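Geschirrtücher riechen nach dem Waschen muffig
Forum Haushalt & Wäsche - 2 Seiten

kasten_uli schrieb:
Seit Februar riechen unsere Küchentücher muffig, sobald man sich damit die Hände abtrocknet. Gewaschen wird bei 40 Grad mit Tusent flüssig, halbe Dosierung. Die Maschine steht im Keller, getrocknet wird auf der Leine. Was macht ihr anders? 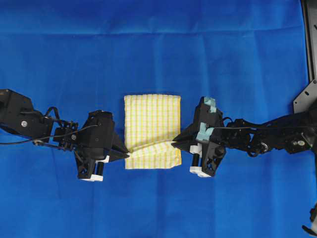 Kariertes Tuch, gefaltet

Radka Vukčević schrieb:
40 Grad sind für Küchentücher zu wenig. Ich wasche sie bei 60 mit Pulver und Bleiche, einmal im Monat läuft die Trommel leer auf 90. Seitdem ist Ruhe.

Gunther Schmieder schrieb:
Sehe ich anders. Meine laufen seit Jahren auf 40 und riechen nicht. Entscheidend ist, dass sie gleich aus der Trommel kommen - und dass man voll dosiert. Weichspüler weglassen, der setzt sich in den Schlingen fest.

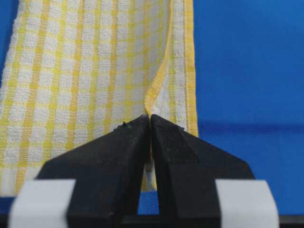 Radka Vukčević schrieb:
Gleich aufhängen hilft, holt aber altes Fett nicht raus. Bei mehr als 100 Wäschen im Jahr sammelt sich das an.

kasten_uli schrieb:
Dann probiere ich 60 Grad mit Badent Pulver. Die Dichtung habe ich heute abgewischt, da saß grauer Schmierfilm in der Falte. Das Flusensieb war auch zu.
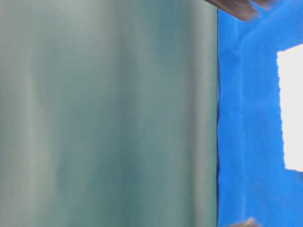 Im Einspülkasten klebte außerdem noch alter Weichspüler, den weiche ich über Nacht ein. Melde mich nach zwei Wäschen.

Gunther Schmieder schrieb:
Mach das. Aber erst Maschine reinigen, dann Tücher.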